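Sorting a Mixed Drawer: Where Do Small Household Things Belong?
Project report by Essam Naciri, Design and Everyday Life module, Cosaldale

Why I chose this

The kitchen in our shared house on Shawky Row has one wide drawer that everything ends up in. Tape, glue, pens, small bottles, half a packet of something, a peeler. People open it, push things about and shut it again. For my project I wanted to find out whether a few cheap containers would make people put things back in a sensible place, and whether different people would agree on what that place was.

My tutor asked me to keep it small, so I left the drawer itself alone and worked on a tabletop, where everything could be seen at once.

Method

I asked 7 people to sort the same set of things, one person at a time. Each had up to 15 minutes, though most stopped well before that. They were told there was no correct answer. They could leave things on the table if they thought nothing suited them, and they could change their minds as often as they liked.

Afterwards I asked each person two questions: how they had decided, and which thing had given them the most trouble. I wrote the answers down by hand and typed them up the same evening. I also tried a second round in February, with the containers moved to different places on the table, to see if position made a difference.

I had first planned to use the fabric boxes from the Erico range, but they sagged when they were empty and it was hard to see inside them. Plastic was easier to wipe and kept its shape.

What people did

Most people started with the tape. The rolls are the same shape, so they were picked out early and kept together. The bottles came next and took longer. Some people treated all bottles as one group. Others wanted to read the labels first and split them by use - one person said she would never keep two bottles together without knowing what was in both.

Colour came into it more than I expected. Two people matched things to containers by colour, at least to begin with, and one of them gave up when the groups stopped making sense. The other carried on and was pleased with the result, but said he would not want to look for anything in it later.

The grater caused the most discussion. Everyone agreed it was a kitchen thing and did not belong with tape, but there was no other kitchen tool to put it with. It was often left until last.

The layout

The things to be sorted were grouped loosely towards the middle of the table, with the containers set out around them. The red basket has perforated sides, the blue tray is the deep one, and the teal tray is flat and translucent.
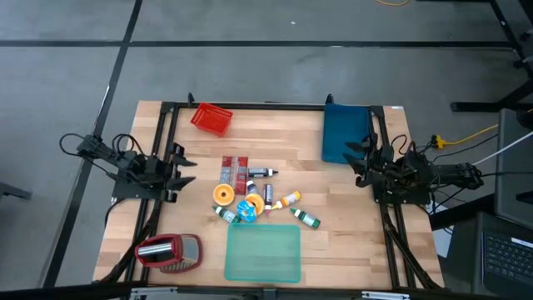 Reading time: 3 minutes

The grater with the red handle was kept in a corner, away from the bottles and the orange and blue tape. I did this on purpose, so that it would not be taken as part of the main group before anyone had thought about it.

Moving the containers in the second round did make a difference. The nearest one filled up first, whatever it was. The deep tray was popular for bottles when it was close by, but when it was at the far side people used the flat tray and complained that things rolled.

Problems

The group was small and I know all of them, so they may have been trying to help. I should also have included a second kitchen tool. The labels I made with the Bindus printer came off twice and I stopped using them, which means I cannot say whether labels would have helped.

What I would change in the drawer

I would use a shallow tray at the front for tape and pens, and a deeper one behind it for bottles. The grater should go in with the cutlery. I have done this at home - so far the tape has stayed where it was put, and the bottles have not.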